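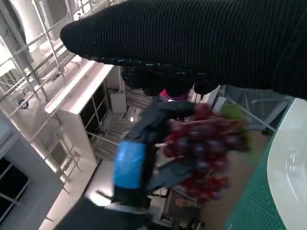 Grapes for 80 people, served on the stem, is what I have been asked to sort out, and I would like to know how other people do it without half of them ending up on the floor. The event is an open evening at our building in Skimden. People will be standing up, most of them with a drink in one hand, and there will be small plates at several tables. I have bought red seedless grapes before and just put the whole bunch out, and the result was a bare stalk with squashed ones at the bottom after the first 20 minutes. The bunch in the picture is the look I am after, dark red going to purple with the green stem still at the top, and the white plate on the green cutting mat is the sort of plate I mean. The tables have cutting mats on them like that one, with the grid, and they are awkward to clear, so the plates will have to go on top.

What I need to know is:

How much to buy. The packs at the shop I use are 900 g.

Whether to cut the bunches down or leave them whole.

When to wash them. I have been told the night before and I have been told never the night before.

Whether it matters that the plates are standing on cutting mats that people use for other work. Someone is bound to put a grape down on one.

There will be cheese and crackers as well, and some sort of flapjack, so the grapes are not the only thing. There is one small fridge. I can't get in until the afternoon.

Ashraful Mollah
Posted 24 May 2022 in Food and Drink, Catering for Groups
3 replies

Sovby

get more than you think, they always go first. also cut them up with scissors

Fergal Dunne

I have done the food for a good many of these, for a choir and then for a cycling club, so I will take it in your order.

Amount. If there is cheese and something sweet as well, allow one small sprig each, which is six or seven grapes. Grapes differ a lot in size, but a medium one weighs 5 or 6 g. For 80 people that comes to a bit over 3 kg, so four of your 900 g packs will cover it and leave you a margin for the soft ones you throw out. If you know there will be a lot of children, buy a fifth pack. Leftover grapes can be frozen, so a spare pack is not a waste.

Cutting down. Yes, cut them. A whole bunch looks good for the first person and nobody after that. Look at how the bunch is built before you start. There is one thick stem down the middle and smaller side stems coming off it. Snip each side stem close to the thick one and you get a natural sprig which holds together when picked up. If a side stem is very full, cut it in two. Use kitchen scissors and not a knife. With a knife you end up pressing the grapes against the board to hold the bunch still, and they split.

If you want to keep the look of a full bunch, leave one whole for each table and put the sprigs in front of it. People take the sprigs and leave the big one alone, at least for the first hour. At the end you have a nearly whole bunch to take home.

Washing. The reason you have heard two answers is that both can be right. Grapes put away wet in a closed tub will go soft and sometimes mouldy. Grapes washed, dried properly and kept cold overnight are fine. In your case, with one small fridge and no access until the afternoon, I would do it like this:

Leave them in the packs, unwashed, in your fridge at home the night before.

On the day, wash them under the cold tap in a colander, still in bunches. Go gently round the top where the stem is thick, as dust and the odd insect collects there.

Shake, then lay them out on a clean tea towel for 15 minutes or longer. Turn them once.

Snip them after drying. If you snip first you have a lot of small pieces to dry.

Carry them over in a shallow box lined with kitchen paper, no more than two layers deep.

They don't need to go in the small fridge when you get there if they are out of the sun. Keep that for the cheese. Grapes do taste better slightly cool, so if there is a spare shelf, use it, but I would not fight over it.

Plates. Plain white is a good choice for dark grapes. The trouble with a flat shiny plate is that loose grapes roll on it. A sprig does not roll, and that is another point in favour of cutting them properly and taking off any single ones. Eat those yourself. If the plate has a rim that curves up, you can go nearer to the edge. Don't pile above the rim by more than one layer.

I would put an empty saucer next to each plate for the stalks. Without one they go back on with the fruit, and then you can't tell from a distance whether the plate needs filling.

Floor. A trodden grape is slippery on a hard floor, and worse on stairs. Keep the plates away from the edge of the table and away from the top of any steps. Have a roll of kitchen paper somewhere you can reach it without asking.

Children. For under fives, grapes should be cut lengthways, and into quarters if they are large. Whole ones are a choking risk at that age. Do one small bowl of quartered grapes and put a label on it. They go a bit wet after an hour, so do that bowl last.

Ranasinghe

Fergal has covered the fruit, so this is only about the mats.

I would not put food straight on to a cutting mat which is used for other work. The surface has fine cuts in it from the blade, and whatever has been cut or glued there gets into them. You can wipe it and it will look clean, but I still would not eat off it. A plate standing on the mat is a different matter and there is nothing wrong with that.

Two things to watch. Don't put anything hot on it. Most cutting mats warp with heat and they don't go flat again, so tea urns, coffee pots and hot dishes should go on another table or on a proper trivet. And juice should be wiped up the same evening with a damp cloth and a drop of washing-up liquid. Red grapes can mark a light printed grid if they are left to dry. No bleach and no scouring pad.

If you can't clear the mats, cover them. A paper tablecloth over the whole table takes two minutes. We use the Wodero ones at our place because they come on a long roll and you cut your own length, but any will do. Tape it underneath, not to the mat, as tape can leave a residue that picks up dirt later. With a cloth on, if someone does put a grape down, it does not matter much.

Also look for blades before you lay the cloth. Craft knives get left on mats and you do not want one underneath.

Comments

Ashraful Mollah
Thank you, this is what I needed. Four packs then, and I will get a fifth as there will be a few families. I had not thought about the saucers. Does it matter if the packs have some green in with the red?

Fergal Dunne
No, mixed is fine, and on a white plate it looks quite good. Check the underside of each pack for wet patches before you buy.

Sovby
we had the slippery floor thing once, put the plates in the middle of the table

Ranasinghe
If the roll of cloth is too wide for the table, fold the extra under at the back. Don't leave it hanging where people stand.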